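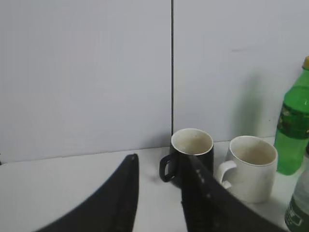 A black mug with a stained cream interior, on a white table at the Bastside community rooms.

The mugs are staying. I know that doesn't sound like much of a headline, but if you've been anywhere near the Bastside tea corner in the past month you'll have heard a lot of opinions about it, and I've been asked to write up what was decided.

Quick catch-up if you missed the September meeting. The kitchen cupboards at Bastside hold 78 mugs, which we know because Filipa Cunha took every last one out and lined them up on the hall floor. Most of them came with the building when we moved over from Godinho Street in 2000. Some are lovely. A fair few have a brown ring inside that no amount of regular dish soap is going to shift, and the dark ones with the pale insides are the worst for it, as anyone who drinks their tea strong will tell you.

So the suggestion went up on the board: clear the whole lot out and buy matching white ones. Jabari Lema got a price from Vasberg, the catering supply place out past the bus depot, and it came to $901 with saucers. There was a bit of a silence when he read that out. Then somebody asked if we could skip the saucers, and then we were off for forty minutes, and I'm sorry to the chess club, who were waiting for the room.

I should say where I stand, because I did speak up that evening. I like the old mugs! They're heavy, they keep your coffee hot through a whole round of announcements, and when you put yours down you can find it again. Eleven people agreed with me, or at least put their hands up, and more wrote to me afterward. Rosário Neves was on the other side and made a decent case for it. She has run the Saturday-style breakfasts at two other halls (hers is the one with the cheese rolls, if you're trying to place her) and she says people judge a kitchen by the first cup they're handed. I can't really argue with that. I've been handed some grim ones.

What settled it in the end was a tub of baking soda. Vinzenz Widmer took six of the worst mugs home and came back with them looking very respectable. His method, since I've been asked for it by half the people on my street: wet the inside, put in a heaped spoonful of baking soda, rub it around with a damp cloth until it makes a paste, leave it for fifteen minutes, then rub again and rinse. For the really old rings he does it twice. He tried vinegar on one as well and says it was slower and made his kitchen smell like a pickle jar. No steel wool, please — he was firm on this — as it scratches the glaze and the tea gets into the scratches.

The rim is another matter. Where the glaze has worn thin you can clean all day and it will still look tired, and anything with a real chip in it is going out. Filipa has a box by the back door for those. Beatriz Falcão wants them for her plant cuttings, so if you have your eye on a particular one, talk to her soon. She has already been through the box once.

There's a cleaning session at the end of the month, starting at 10 in the morning in the main room. We'll set up along the white tables by the wall and work through the cupboards a shelf at a time. Bring a cloth and an apron if you have one. Baking soda is covered, as Arkton Hardware has let us have a big bag at cost, and Jabari is bringing drying racks. Children are welcome, though I'd keep the little ones on teaspoons.

A few other bits while I have your attention. The drawer under the kettle is sticking again, so pull it from the left side. The blue-striped dish towels have gone missing and we would love to see them back, no questions asked. And if you take a mug into the garden, could you bring it in again the same day? I picked one out of the flower bed last week with a snail in it, and the snail had clearly been there a while.

The $901 stays in the kitchen fund for now. Rosário has asked for the oven door to be looked at next, and having fought with that door over two trays of scones, I'll be voting with her this time. That's on the list for the next meeting, 7 p.m. in the small room, tea provided.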